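Ponar bin liners, 25 litre

Tinted translucent liners for bedroom, bathroom and office wastebaskets. Supplied on a perforated roll. Tear along the perforation and open from the unsealed end.

Capacity: 25 litres
Length: 60 cm
Base: flat seal
Closure: none (tie by hand)
Rolls per case: 6
Colours: clear, red tint, grey tint

Suitable for round and rectangular baskets. Measure the rim before ordering and allow for the turnover. Not for hot ash, broken glass or liquids. Store the case away from direct sunlight.

Grey tint is out of stock until May. Orders placed before Friday noon leave the Abernathy depot the same day. Part cases are not sold.
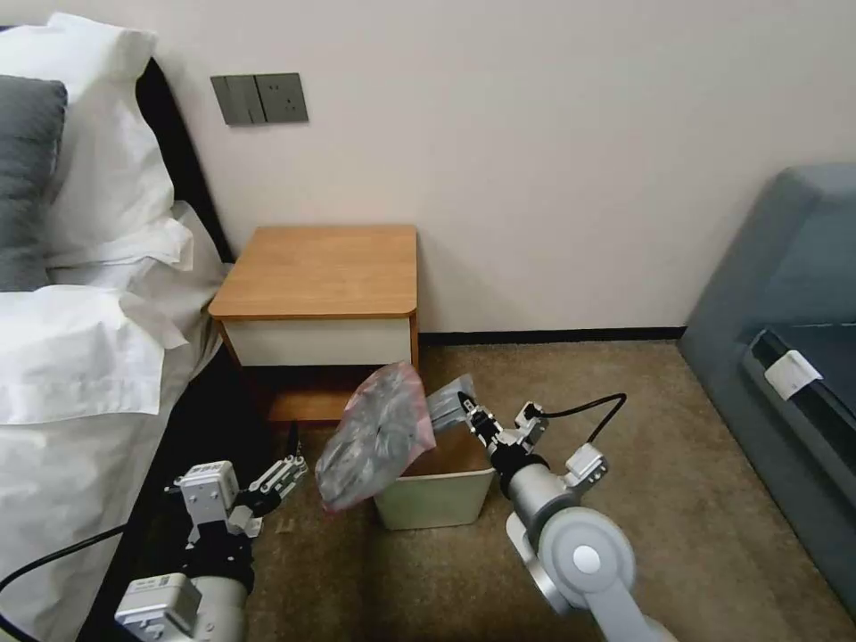

Tinted film is specified mainly for guest rooms, where a liner is changed at every clean and the contents should be checked before disposal. The film remains see-through when filled: dark grey contents show clearly enough through the pinkish-red bag at the sage-green wastebasket. For baskets with a tapered body, order by the width at the rim.

Trade accounts: Katalin Bodnár, Ponar sales desk.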